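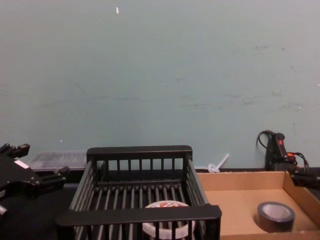
Ruairi Morrison keeps his maintenance log in a hardback notebook, in pencil, and the current entry is number 757. Most of the entries, he says, are the same entry.

"Tightened screw. Screw was tight. I could have a stamp made."

Morrison looks after the two-armed cell at Heletti's workshop in Kevham. It spends its days picking up rolls of tape and putting them down again somewhere else, which sounds like a punishment and is in fact a fairly good test of a gripper. A roll has a hole in it. The fingers can go inside the hole and open, or go round the outside and close, and the two jobs wear the fingers in different places.

"Going in from the inside is the kinder way, if your arm knows where it is," he says. "If it's a couple of millimetres out, you come down on the core. Cardboard forgives you a few times. After that you've got an oval, and nothing I own will pick up an oval."

Knowing where it is takes up most of his morning. Before anything moves at working speed he sends each arm to its home position, then walks it slowly to a point on the table and looks at it from the side with his chin practically on the cloth. He has been told there is software for this. He has the software. He does it with his chin anyway and then runs the software, and writes down any disagreement between them.

The cloth was Takács's idea. Takács did the original installation and left behind a folder of drawings, a very good torque screwdriver and firm views on glare. Morrison grants that black cloth shows up a pale roll nicely. He is less fond of what it does when an arm drags something across it.

"It ruckles. You smooth it out, you turn round, it's ruckled. The table's flat to a standard I could frame, and then we put a bit of fabric on it."
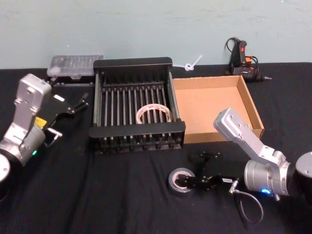

He smooths it at every changeover and checks the cables while he's down there. Each one needs enough slack for the wrist to turn all the way round and no more. Too little and it pulls at the connector. Too much and the loop finds something to hook itself on, and the dish rack, being made almost entirely of things to hook on to, is usually it.

I ask why anyone would choose a dish rack.

"Because it's horrible," he says, with real warmth. "Slots everywhere. The roll sits across the rods and it's never quite level. If you can take tape off that without rattling it, you can take it off anything. Reda wanted a nice moulded tray with a recess. Well, of course you can pick it out of a recess. My nan could."

Reda, who writes the motion programs, got a cardboard tray as a compromise. Its walls are low enough for the gripper to clear them, provided the approach height hasn't been trimmed to save time. It was trimmed in the spring. There are four pages on this in the notebook and Morrison doesn't offer to read them out.

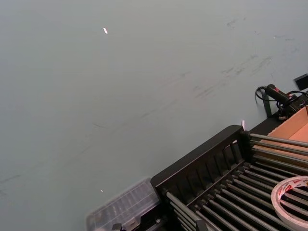
The fingers themselves come off every 400 hours. He wipes them, checks the faces for a shiny patch and puts them back in the same order, left to left. Tape leaves a residue that you can't see and can certainly feel, and a gripper that won't let go is, in his view, far worse than one that won't hold on. "Drop a roll and you've dropped a roll. Fail to drop it and it goes on tour."

The next full strip-down is due in July. He has set aside 2 days for it, having set aside one last time and spent the evening of it looking for a washer. The washer is entry 731. It was in his shoe.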